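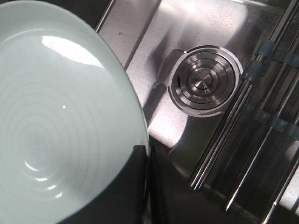
Issue 116, page 80

Home Reviews Pantry Letters Search this site Go

December - by Idalina Falcão

I've had the Gellow salad spinner since spring and I'm finally ready to talk about it. My old one had a pull cord that snapped while I was feeding my in-laws, so I wanted a pump. The Gellow has a big soft one on top, and oh, it's satisfying! Two good pushes and a whole head of romaine is flying around in there.

Parsley comes out dry enough to chop right away, which my knife and I both appreciate. Spinach is trickier - the baby leaves slip through the basket slots and plaster themselves to the wall (I dig them out with a spoon). The brake button sticks a little too, mostly after a trip through the dishwasher, so I wash the lid by hand now.

My neighbor Thenmozhi Bangera swears by her Prasow, and it is quieter. It's also a monster to store. Mine fits on the low shelf, just barely, with the lid flipped over.

Would I buy it again? Yep, though I'd wait for a sale.

Next review: Buvside can opener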